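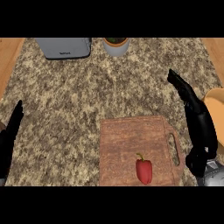

Unit 4 of the module is concerned with the choice of a hand for a two-armed robot, and with the evidence on which such a choice may properly be made. Students have until now worked with the parallel gripper alone, which has two flat jaws and one movement. The simulated kitchen used for this unit asks for more. A glossy pepper lying on a cutting board is rounded, offers no flat faces to a jaw, and rests on a surface which the fingers must approach closely without striking. The board itself has a slot handle, and is therefore a second and quite different grasping problem. Jointed hands are fitted to both arms so that the two problems may be studied with the same equipment.

4.1 Purpose of the comparison

Three end effectors are to be compared: the parallel gripper from Unit 2, the jointed hand under position control, and the jointed hand under force-limited control. In these notes the second and third are treated as separate devices. The mechanical parts are the same, but the behaviour on contact differs so much that results from one must not be reported under the name of the other.

The comparison is carried out in simulation first. Groups whose results are approved by Dr Hilde Van Acker will repeat a smaller set of trials on the bench arms in the Bellamy laboratory. Groups should not assume that the ranking found in simulation will be kept on the bench. In the April session it was not, and the discussion of that difference formed the best part of several reports.

4.2 Terms used

Approach: the movement of the hand from its rest position to the point at which first contact is expected.

Closure: the movement of the fingers from first contact until the commanded grip is reached.

Hold: the period of five seconds after the object has left its support.

Slip: any movement of the object relative to the palm during the hold that exceeds the limit set in the trial file.

A trial is a success only if approach, closure and hold are all completed without slip. A trial in which the object is lifted and then dropped is a failure, and is recorded as a failure at the hold stage. Partial marks are not given to a grasp.

4.3 Approach to an object on a flat support

The lowest point of an open hand is seldom the fingertip. On the jointed hand, the outer knuckle of the thumb falls below the fingertips once the fingers are bent past a certain angle, and it is this part that usually meets the support first. Students should calculate the clearance for the whole hand at each stage of closure, and should include the thickness of the cutting board where the hand passes over its edge.

Two approaches are permitted. In the vertical approach the palm faces downwards and the fingers close on either side of the object. In the inclined approach the palm is tilted and one finger is placed behind the object as a stop. The inclined approach is slower but is more forgiving of an error in the estimated position – a point treated at length in Lecture 9.

The stem of the pepper is not a permitted grasping point. The simulator treats pepper and stem as one rigid body and will report a secure hold that a real stem could not be expected to give.

4.4 The camera

All trials use the head camera. Its view includes the hands, and the hands will at times hide the object or its surroundings. The position estimate must therefore be taken before the approach begins and held until closure. Groups wishing to add a wrist camera may apply to Rupert Wyss, who will supply the Ita driver and its settings file. Results with and without the wrist camera are to be given in separate tables.

Other items on the counter, such as the toaster, are treated as obstacles. Contact with any of them ends the trial.

4.5 Controller settings

The supplied controller is Plaveck. Its default closing speed is suitable for the parallel gripper and too high for the jointed hand. Under position control the fingers will continue to close after contact, and the simulated object may be driven into the board or thrown sideways. Students should reduce the closing speed before altering anything else, and should record the value used.

Under force-limited control each finger stops when its own limit is reached. The fingers do not stop together. Where one finger stops early the object may turn in the hand, and a turn of this kind counts as slip if it continues into the hold.

4.6 Number of trials

Each group will run 205 trials for each end effector. The starting positions are fixed by the trial file and must not be edited. A run of 62 trials was formerly accepted, but proved too short to separate the two control methods.

4.7 Submission

Reports are due on 15th July and are to be sent to Debashish Ekanayake through the Hivodgate page. Log files must be attached in full. Questions on the marking scheme should be put to Auður Vigfúsdóttir during laboratory hours.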